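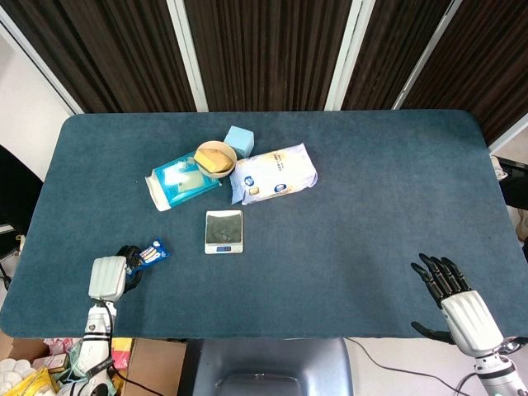

Bramero Bench Rules for Two-Armed Robots

We love this little rule set! It covers tabletop work with five-fingered hands, the sort where one hand holds a snack packet and a kitchen scale waits on the felt.

What's in it
Bench card, 8 rules, large type
Sign-off sheet for each shift
Cable check, arms and floor

A few favorites
Rule 3: Zero the scale before every run, with both hands clear of it.
Rule 5: Spare items stay off the table until they're needed.
Rule 7: Keep people out of arm's reach while the motors are live (yes, even for a quick nudge).

Written by Jasmina Nikolovski and Mirsad Babić. Revised each February. Spare cards ship from Tukberg.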